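Keep the small website

My first website was for my aunt's wool shop in Lasthorpe. It had a purple background, a photo of the front door and a telephone number that was wrong for most of one November. I was very proud of it. I charged her nothing, which was about what it was worth, and she told every customer who came in that her niece was in computers.

I have been in computers ever since, mostly building sites for small firms, and lately I keep having the same conversation with them. Somebody rings up and says they're thinking of letting the website go. They have a page on one of the big social networks, the customers seem to find them there, and the yearly bill for the hosting has just landed. Do they really need it?

I think they do, and I'd like to make the case for it slowly, if you'll put up with me.

Take Semwood, who mend and sell old chairs. They had 1000 followers on their page and were delighted, and quite right too. Then the network changed what it shows to whom, as it does, and a post about their spring sale was seen by 77 people. Nothing they had done was wrong. They simply didn't own the shop window, and the person who did had moved the blind down a bit.

Their own site, meanwhile, which they'd hardly touched in years, had sent them 537 enquiries by email over the same stretch. Most came from people who had typed in a plain question about cane seats and landed on a plain page that answered it. I love that page! It's long and rather dull to look at, and it does more work than anything else they've got.

My friend Vanderleia Sampaio, who looks after the online side of Retel, puts it more sharply than I do. She says a social page is a stall at somebody else's market. You should have a stall, by all means – she has several – but you want an address as well, so that people can find you when the market packs up or moves across town.

Now, I do understand the other side. A neglected website is a sad thing, and I've seen plenty with Christmas opening hours still up at Easter. If you truly can't spare an hour every couple of months, then a single page with your name, your hours and a way to reach you will do nicely. Cusi, a two-person bakery, have had exactly that for nearly 10 years and I wouldn't change a word of it.

So pay the hosting bill, check the phone number, and write down the answer to whatever question you were asked most often last week.
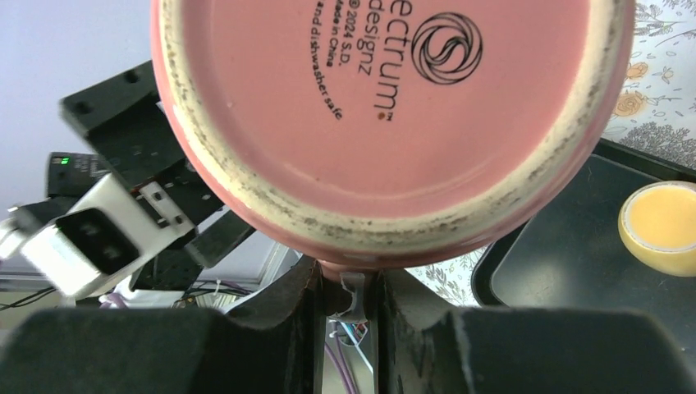
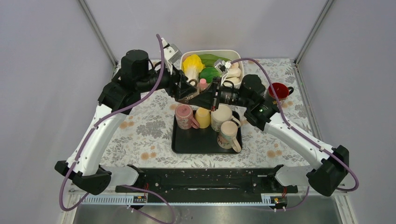 The underside of a pink mug, and two robotic arms over a flowered tablecloth.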